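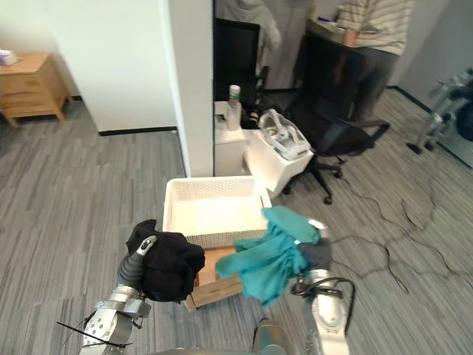

Stondley Garment Collection Set: Data Card

Version 2
Released 24 Jan 2022
Maintained by the Household Tasks Group, Seltau
Contact for corrections: Parveen Thambiah

Summary

This set documents the collection of clothing in a furnished bedroom and its placement in a basket. It contains 994 recorded sequences made at the Stondley apartment. The set is intended for the study of how soft household items are picked up, carried and put down – in particular garments that have no fixed shape once they leave a hanger or a folded pile.

The room

The room is furnished as a bedroom and opens into a work area. The floor is covered with gray striped carpet. The principal furniture includes a bed with a white sheet and a beige skirt, and a two-drawer nightstand in light wood. A white cube-shaped storage unit stands near the wall pillar. Users who intend to compare this set with the earlier Dai set should note that the Dai room has a bare floor and no bed skirt.

Starting positions

Garments may start on the bed, at its foot or on the carpet. The starting position is recorded in the file "start" under one of these three values. Where a garment touches both the bed and the carpet, the value "foot" applies.

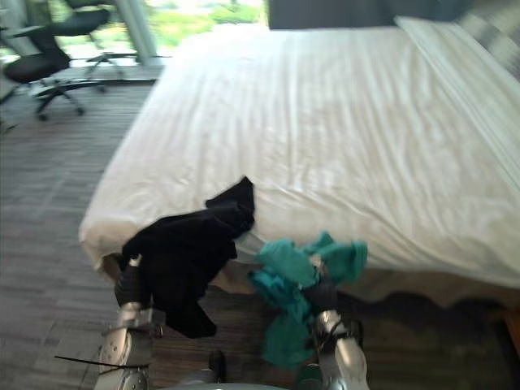
Black and teal garments at the foot of the bed.

The bed skirt is treated as part of the bed. A garment lying against it is not labeled as floor clothing unless more than half of the item rests on the carpet. The sheet and pillow are not collection items and should be excluded from garment counts.

Basket and crate

The receiving container is a white plastic basket. It is placed on a light wooden crate so that its rim stands well above the carpet. The two are labeled separately, and a garment that comes to rest on the crate is recorded as "missed".
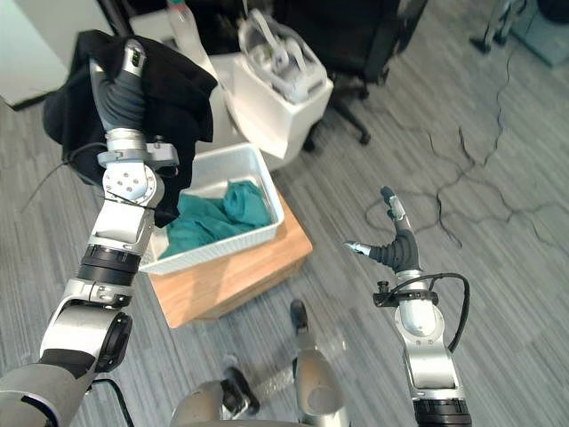 Teal cloth in the basket on its crate.

A garment is recorded as "placed" when it has been released and no part of it touches the floor. Sleeves or hems that hang over the rim are permitted. Neatness is not scored. Folding is outside the scope of this set and is covered by the Zorken set, which uses a separate label list.

Garment labels

Each item carries a color and a cloth type. Color names are kept plain: black, charcoal, gray, teal. Garment type (shirt, sweatshirt, pants) is optional and should be left blank where the item is too crumpled to be identified. Cuffs and waistbands may be marked as "rib" where the knit can be clearly seen.

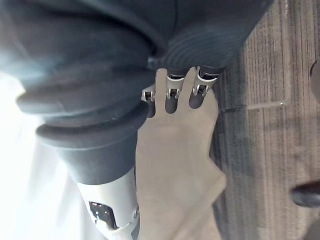
Mahfuz Munasinghe has objected in writing that "rib" should not be a single label, as a cuff and a waistband stretch differently and a person sorting laundry would take hold of them differently. He asks that the two be divided before any further items are marked, and that the existing marks be left untouched until then. The request is open and will be reviewed in February.

Known limitations

Nineteen sequences have no value in the "start" file. Dark garments that overlap are difficult to separate, and their outlines should be used with care. The set covers one room only and contains no footwear, towels or bed linen as collection items.

Corrections should cite the sequence number and the label concerned.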